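We use cookies to keep your basket and to see which pages get read. Accept | Settings

Print this page | E-mail this page

Skarnona bench set for powders: cork ring, funnel and clear rack

Skaltulholm workshop and teaching supplies
Page updated 2024-09-05

We have sold cork rings for years and never gave them a page of their own, which seems unfair to a thing we use every single day. So the ring now leads the Skarnona set, with a plastic powder funnel and a clear acrylic tube rack to go with it. If you move small amounts of dry material into small glass, this is the kit we reach for ourselves, and we're very fond of it!

The ring first. It's natural cork, speckled all through, with a hollow center that takes the round bottom of a flask or the base of a small vial. Cork grips glass in a way a hard plastic ring can't. Set the flask down, give it a little turn, and it stays where you left it while you get on with the funnel. It's kind to glass too – you can put a flask down a bit clumsily and all you hear is a soft thud.

The funnel is frosted white plastic, wide at the mouth and narrow at the stem. We tried a good many shapes before July and kept coming back to this one. The bowl is broad enough to tip a full spatula into, and the stem reaches down into the neck, so the powder lands at the bottom and not in a ring around the rim.

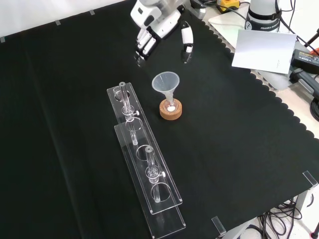
Abbasi wrote in to say that the ring had replaced a folded paper towel that was doing the same job badly, and that the only complaint was wanting a second one by the end of the week. Rings are sold singly as well as in the set, order code 721, and a lot of people do end up with a pair.

Now the rack. It's clear acrylic with polished edges, and it comes in two levels: a pierced shelf on top and a flat base below, held apart by clear posts. We love the clear ones for teaching because you can see a tube all the way down from across the bench. They also take wider tubes with a stopcock partway along, as long as the tube itself passes the hole. Please measure at the widest point below the stopcock before you order.

Two racks will sit close together on a normal bench if you stagger them a little. Lay a dark cloth underneath if you work with white powders. Spills show up at once on black, and the cloth can be lifted and shaken out over a bin when you're done. We use a plain matte one, and it makes a surprising difference at the end of a long afternoon! 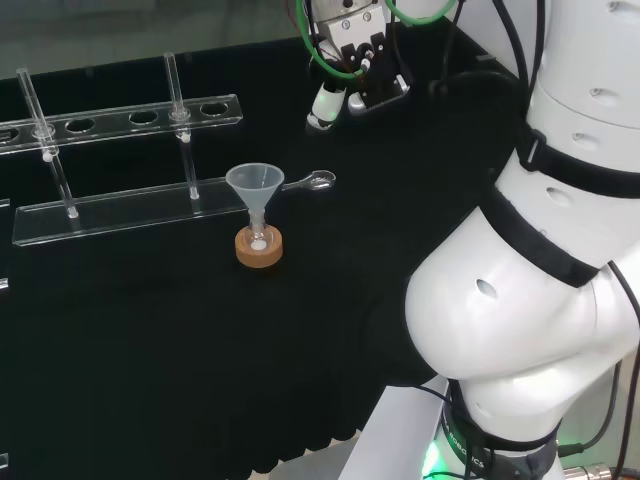
A metal spatula with a spoon-shaped end is the best partner for this funnel. Go in small scoops, tap the handle lightly on the rim, and wait a second between taps. If the stem clogs, lift the funnel slightly so air can get out of the neck – most clogs are only trapped air. Fine, fluffy powders need more patience than grainy ones.

Care
Wash the funnel in warm soapy water and let it dry completely, stem down. Wipe the acrylic with a soft damp cloth. Please keep acetone and alcohol away from it, as both can craze the surface and then it never looks clear again. Cork can be wiped but shouldn't be soaked. A stained ring works just as well as a new one, and ours are a disgrace.

Not suitable for
Hot glass straight from a burner or hot plate. The funnel and rack are for room temperature work only.

What you get
1 cork ring
1 powder funnel
1 clear acrylic rack

Spatula, glassware and cloth are sold separately. Classroom packs hold 6 sets and ship from our Skalcombe store room. For orders of 50 sets or more, write to us first so we can check the cork stock.

Sign up for the Skaltulholm newsletter: new items and restocks, once a month. Enter your e-mail address

Print this page | E-mail this page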